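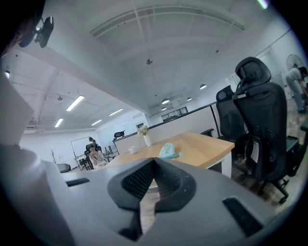 Padton room, notebook, June, 9.40 in the morning

Lighting day again. Today I wanted to finish the plan of the ceiling before we change anything on the walls. The panels and the pendant lamps are on different circuits, as I supposed last time, and the old drawing from Flada shows them on one. I have corrected our copy with pencil. Please do not use the old one any more.

Readings on the desk top, meter laid flat beside the vase with the yellow flowers: 1483 with panels and pendants together. Panels alone I did not write down in time, so this must be repeated. The meter is number 3759, it was calibrated in spring.

The white ceiling helps very much. The light comes back from it quite soft, and the wooden desk top does not look yellow, which I was afraid of. Only the beams and ducts make the ceiling busy, and I would leave them as they are. Espiritu proposed to cover them, but then we lose height and also the access to the ducts.

The dome lamps I like. For my taste they could hang a little lower, I will ask what length of cable remains.

The partition wall stays white. For the railing on top of it we keep black, Troltosero has the same paint in stock.

To do:
repeat the reading, panels only
ask for cable length
evening reading after 8, with the blind closed
new water for the flowers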